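How we look after a gripper: a page for young readers
By Ye-seo Geum, Wallholm workshop
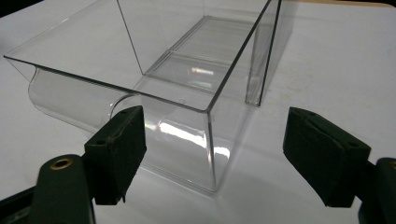
Why does a robot need cleaning if it never gets tired?

Dust, grease and small worn parts make a machine work badly, even when its motor is strong. A machine does not feel sleepy after a long day, but its screws can become loose and its soft parts can become thin. Somebody must look for these things and put them right.

The two fingers

Our gripper has two fingers. They open and close like your thumb and your first finger when you pick up a pea. Each finger has a black pad on it. A pad is soft, so it can press on a thing without scratching it. The pads also help to stop smooth things from sliding away.

Try this at home. Pick up a plastic cup with two spoons. Then put on a pair of woolly gloves and pick it up with your hands. Which way felt safer for the cup? The spoons are hard and touch the cup in a very small place. The gloves are soft and touch much more of it.

Why clear plastic is a good test

In our workshop, which is called Oltside, we like to practise with clear boxes. A clear box is difficult for a camera. The camera sees the table through the walls, and it sees bright spots where the lamp shines on the plastic. The thin edges are the best clue. You may know this problem if you have ever walked towards a very clean glass door!

A clear box is difficult for the fingers too. If they press too much, a thin wall can bend or crack. If they press too little, the box falls. So the fingers must be in good order before we begin.

What we do in the morning

First we switch the power off. This is the rule for everybody, also for the people who have worked here for many years. A finger that moves by surprise can pinch you.

Then we look at the pads. The edges of a pad become frayed after some time, like the end of an old shoelace. A little fraying is all right. If a piece hangs down and gets between the finger and the box, we change the pad. We clean the pads with a dry brush. We do not use water, because the pad drinks it like a sponge and stays heavy for hours.

After that we push each finger gently with one hand. It should feel firm. If it shakes, a screw is loose, and we turn it until the shaking stops. We do not turn it as hard as we can, for this can spoil the screw.

Last, we wipe the table. One crumb under a box is enough to make it stand crooked.

The notebook

We call our gripper Toseo. It has its own notebook, and every pad has a line in it. The last pair of pads made 700 grips before we changed them. The pair before it was finished after only 162, and we were quite surprised. My colleague Yeo found the reason: one finger was not straight, so its pad was rubbing on the table each time. She made the finger straight again, and then she wrote it in the notebook with a small drawing of a sad pad.

After new pads are on, we do 100 slow grips with a box before Toseo may work at its normal speed. We stay next to it and listen. A good gripper makes a quiet, even sound. If we hear a click, we stop and look at the screws again.

Words to remember

Gripper: the part of a machine that holds things.
Pad: the soft piece on a finger.
Frayed: with loose threads at the edge.

Page last changed on 25 Oct 2019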